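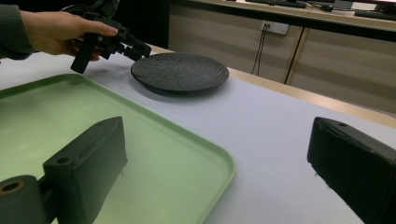
Photo: project group Asta, student canteen project

Plates, Trays and White Tables: How We Set and Clear in a Small Canteen
Project report, second semester, Asta group

1. Why we chose this topic

Our group has three members, and all of us have worked in a canteen or a cafe during our studies. We noticed that many complaints in such places are not about food. They are about the table. The plate is too close to the edge, the tray takes all the space, or the table is not cleared when the next guest comes. Our teacher asked us to find a small everyday problem and to study it with care, so we decided to look at the plate and the tray.

The work was done in July in the dining room of Droltari, a student house with 166 residents. The house allowed us to use the room in the afternoon, between lunch and the evening meal.

2. The things we used

For the table we used a white surface. The residents told us that on white every crumb is visible, and this is good for the person who cleans but not always pleasant for the person who eats.

The plate is round and black, shallow, with a rim that is only a little raised. Its surface is rough, with fine rings, and it looks similar to stone. We liked this plate because it is easy to see against the white table. A low rim has a disadvantage also. When the meal has much sauce, the person carrying the plate must keep it very level.

The tray is light green plastic, rectangular and large, with rounded corners and a raised lip. The lip stops a glass or a fork from sliding off. In our first plan we wanted a smaller tray, but the kitchen of the house had only the large size, and later we were glad of it.

3. What we did

We compared two ways of setting and clearing a place.

In the first way, which we named Sumum, the plate stays on the tray during the whole meal. The guest carries the tray to the table, eats from it, and carries it back.

In the second way, named Oh, the guest takes the plate from the tray and puts it directly on the table. The tray stands beside it. After the meal the plate goes back on the tray.

The names have no special meaning. They were easy to write on the forms.

We invited residents to try both ways, and 23 of them came. Each person had one meal with Sumum and one meal with Oh. After the second meal they filled in a short form with open questions. We also wrote down our own observations while they were eating, but we tried not to sit too close.

4. Results

Most of the guests said that Oh felt more like eating at home. They wrote that the table looked calmer and that the black plate was nice on the white surface. One answer was "I ate slower because it was a real table." We think this is an interesting answer, although we did not measure the time of eating.

Clearing was easier with Sumum. Everything was already on the tray, and the table needed only a quick wipe. With Oh, some guests forgot to put the plate back and left with the tray only half loaded. We had to call them back two times.

The space was the biggest difficulty with Oh. A large tray next to a plate takes the place of a second person. When the room was quiet this did not matter, but in the evening the tables of Droltari are full, and the residents said they would not do it then.

5. What we could do better

We should have prepared the forms in a clearer way. The question about comfort was understood by some people as a question about the chair. Also, we always started with Sumum, so it is possible that the guests preferred Oh only for the reason that it was new. Another group should change the order for half of the guests.

We did not test other plates. A lighter plate on the same table would perhaps give different answers.

6. Suggestion for the house

We proposed to put a shelf for trays near the tables. In this way a guest can take the plate to the table, leave the tray on the shelf, and collect it after the meal. The house answered that it will discuss the shelf when the dining room is painted.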